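News Estates Hatchbacks Electric Owners Used cars

Cars > News > Estates > Windholm

Oltolel makes the Windholm estate longer and gives it a flat floor

7 Aug 2019
By Maj-Britt Brekke

Oltolel has shown the new version of its Windholm estate, and most of the changes are behind the rear seats. The car will go on sale in August, first with petrol engines and later with a plug-in hybrid. The prices are not yet announced, but the importer Halvorsen says they will stay close to the prices of the present car.

The boot is now 637 litres with the rear seats in use. In the present model there was a high step between the boot floor and the folded seatbacks, and many owners have complained about it. In the new car the floor can be set in two heights. In the upper position it is level with the seatbacks when these are folded, and also level with the opening, so heavy things can be pushed straight in. In the lower position you get the full depth, but then you must lift the luggage over a small edge.

The rear seatback is divided in three parts, which was before an extra on the dearer versions only. The middle part can be folded alone, for skis or long pieces of wood, while two adults sit beside it. The levers for folding are placed in the side walls of the boot, one on each side. I tried them at the showing in Tronddale and they needed a rather firm pull, but the seatbacks went down without help and the headrests did not have to be taken off.

Oltolel has made the car 50 mm longer than before. Nearly all of this has gone to the boot and very little to the passengers. Legroom in the back is still good for a tall person, but the middle seat is narrow and hard, and the tunnel in the floor takes the place where the feet should be. A family with three children in big car seats should bring the seats to the dealer and try them before they sign anything.

The plug-in hybrid has a battery under the boot floor, and this costs much space. It has only 348 litres to the luggage cover and the floor cannot be lowered. Halvorsen expects that around 31 per cent of the buyers will choose it anyway, mostly those who get the car from their company. There is no place for the charging cable under the floor, so it must lie in a bag among the other things. For a car which is sold on its practical sides this is a weak point, and I said so to the people from Oltolel.

"We looked at a drawer for the cable, but it would make the floor even higher," says Joar Solheim, product manager at Halvorsen. He says that a soft box which is fastened to the side wall will come as an accessory.

The luggage cover has also been changed. It rolls up by itself when you press the handle, and it can be stored across the boot under the floor when it is not used. In the hybrid it has to stay at home. There are four metal hooks in the floor, two hooks for shopping bags and a 12-volt socket on the right side. An electric tailgate is standard on all versions except the cheapest one. The opening is wider at the bottom than in the old car, and the lights have been moved partly over to the tailgate to make this possible.

In front there is less news. The door pockets are large and lined with felt, and the box between the seats has become deeper. The glovebox, on the other hand, is small - half of it is taken by the fuse panel. The heating is now controlled from the screen, and I would rather have kept the old knobs.

Towing weights are the same as before for the petrol versions. The hybrid can pull a small trailer, but Halvorsen has not got the final figure from the factory. Roof rails are fitted on all cars, in black or silver.

The first cars for test driving will be in Tronddale later this month, and other dealers will get theirs after that. Those who have already ordered the present model can change to the new one if their car is not built yet. They must contact the dealer themselves - no letter will be sent out.
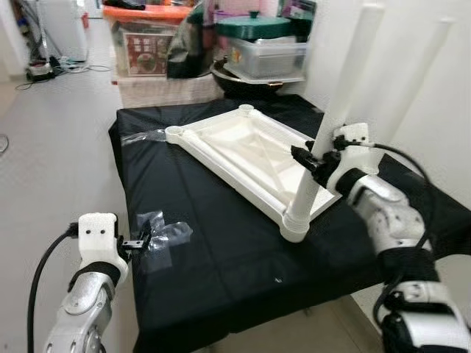
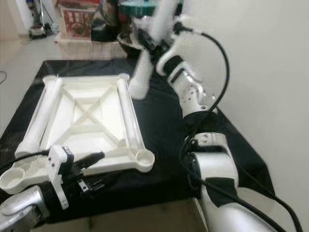

White plastic parts on a table with a black cloth, in both pictures.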